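I've been itching to tell you about the cloth work since October, and now Afroza Hettiarachchi has let me have the numbers. So, the problem. Our hand was decent at picking up blocks and cups, but give it anything thin and creased and it pinched at shadows. It couldn't tell a fold from a printed stem!

Afroza's idea was to stop showing it tidy things. She trained the new version (we call it Dretar, don't ask) on 437 short demonstrations, every one of them with something rumpled and every one steered by a person wearing the glove. Then she added a small trick -- before the fingers close, the model has to guess where the edge of the material is, and if it isn't sure it moves the wrist and looks again.

We gave old and new the same 353 test grasps. The old one managed 123 of them. Dretar got 8 short of double that, which had Shafiq Ekanayake doing a little dance by the kettle. Busy patterns are still harder than plain ones, and it is painfully slow when it keeps looking again, so please don't book it to do your ironing.

Shafiq is taking the same model over to the Ondville lab next to see if it copes with their lighting. If you've got odd bits of patterned stuff at home, the louder the better, drop them by my desk and I'll add them to the pile.

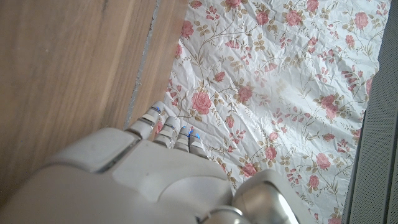 Reaching over the roses, as seen from the wrist camera.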